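Bottle warmers, sterilizers and the rest of the counter
Speaker notes, parents' evening, May 16, 2023

Slide 1. Title
Wait for people at the back to sit down. Say that I sell nothing and that I was not given any of the gadgets on the table. I bought the Clestora and the Bamen, and the Medve was passed on by a neighbor. Questions at any point, but medical ones go to the midwife or pediatrician.

Slide 2. The shopping list
Read the list out slowly. Warmer, sterilizer, drying rack, formula pitcher, travel warmer, storage bags, a machine that mixes the powder for you. Every one of these comes from a "what you need before baby arrives" page, and every one of those pages had a buy button on it. Ask who has already bought something on the list. Don't make anybody feel bad about it, I bought most of it myself the first time.
Point to make: the word "need" is doing a lot of work on those pages. Babies need to be fed safely. The rest depends on your kitchen and on how you feed.

Slide 3. Warmers
The Clestora has 21 settings. Ask the room to guess what they are for. I read the manual twice and I still can't tell you the difference between "gentle" and "gentle plus." It has a night light, too.
What a warmer does: it warms a bottle. So does a bowl of warm water. Many babies will take milk at room temperature, or straight from the fridge, and you find out by trying. If your baby insists on warm, fine, you may like having a warmer by the bed.
Things I would check before paying:
Does your bottle fit? Wide bottles often don't, and the box is vague about it.
Does it shut itself off?
Can you get a sponge down to the bottom of the well? Old water sits in there.
Whatever you use, swirl the bottle and test a few drops on your wrist. No microwave. It heats unevenly and leaves hot spots.

Slide 4. "Kills 99 point something"
Hold up the Bamen box. Big number on the front, star next to the number, tiny print on the base. The tiny print says lab conditions, clean items, full cycle. Mine had milk dried into the threads of a bottle ring and no amount of steam was going to shift that.
Washing comes first. Take the bottle all the way apart, hot soapy water, a brush that is only for bottles, rinse, air dry. Sanitizing on top of that matters most for very young babies, babies born early, and babies with a weak immune system. Ask your own doctor how long to keep it up. A pot of boiling water for 5 minutes does the job if the maker says the parts can be boiled. Check first, some can't.
Somebody will ask about UV boxes. My view: light has to reach the surface, bottles have corners, and I would want to see the test before I paid 200 dollars. When I wrote to ask for one I got a brochure.

Slide 5. Mixing machines
The Medve. I wanted to like this one. It measures powder and water and gives you a bottle at the press of a button. The trouble is the funnel. It clogs, and when it clogs you get too little powder, and the bottle looks just the same. The manual says to clean the funnel after every few bottles. At three in the morning, will you?
Scoop and level, by the tin's own instructions, with the scoop that came in it. Boring advice. I have no better.

Slide 6. Tins, tubs and bags 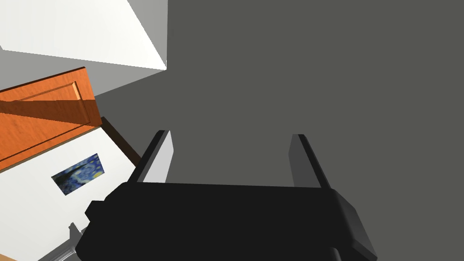
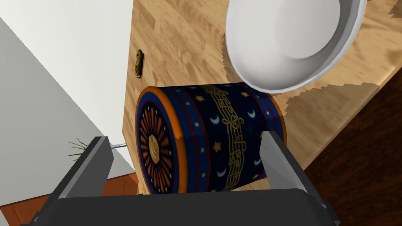 Storage is where people spend money on looks. Decanting powder into a prettier container is my least favorite tip on the whole internet, and I see it every week. You lose the batch number, you lose the use-by date, and you part the scoop from the powder it was made for. Take the navy tin, with its yellow stars and crescent moons and the line of music winding around the middle. Lovely on a nursery shelf, and I'd happily keep pacifier clips in one. A sunburst on the end tells me nothing about whether a lid seals. Leave formula in the package it came in, write the opening date on it, and store it somewhere cool and dry.
Bags: the Pelora ones claim to be leakproof. I filled 5 and froze them flat. I'm not going to call that a study. Lay any brand on a tray and leave some room at the top, milk expands as it freezes. Date on the bag before you fill it, it is hard to write on afterward.

Slide 7. What I'd buy again
Bottles, a small number to begin with, in case the baby hates them. A decent brush. A rack, or a clean dish towel if you're short of counter space. A cooler bag if you go out a lot.
Maybe a warmer, secondhand if it's clean and the cord is sound, and look up recalls first.
Expect an argument about the mixing machine. Someone always loves theirs. Let them talk, and ask how often they clean the funnel.

Slide 8. Reading a review page
If time is short, skip this one. Look for the line about commission, usually gray on white. Look for a photo of the thing dirty. Search the maker's manual before you buy and read the cleaning section, because you will be doing that part every day. Be wary of any review written the week it arrived.

Handouts are by the door. Bring the Medve funnel around so people can see the inside of it, and get it back before leaving.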